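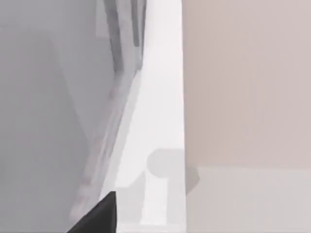 Funow to bring robot arms into its Putside kitchen furniture works

PUTSIDE, September – Funow, the maker of fitted kitchens and storage cabinets, will start to use robot arms for door testing at its works in Putside. The arms are supplied by Altance and they are first trained in simulation, in software developed by Collet.

Until now, the opening and closing of sample doors has been made by hand. A tester had to repeat the same movement many times in one shift, and several of our colleagues have told us of pain in the wrist and shoulder. From this autumn the repeated movement will be given to two arms, which will stand in the existing test room.

Before an arm touches a real door, it practises on computer models of the cabinets. Collet has prepared 137 models from the Funow catalogue, and the arms have completed 1,477 practice runs so far. The testers decide which runs are good enough to keep.

The Putside works will not reduce its staff as a result of the project. The three testers keep their posts and their present pay grade. Their working day will change: they will set up the arms, inspect hinges and edges after each series, and write the reports which were before written in the office. Training is given during paid hours, and the early shift will begin at 7.30 instead of 6.00.

"We asked the testers first what they would like to stop doing, and the answer was very clear," said a spokesperson for Funow. "They know how a good door feels in the hand. This knowledge we want to keep in the company."

The employees' representatives at Putside were consulted in the spring and have agreed to the plan. They will review it together with the management after the first three months of operation.

Funow produces kitchens and storage furniture for homes and rented flats. Further information for the press can be requested from the Funow communications office in Putside.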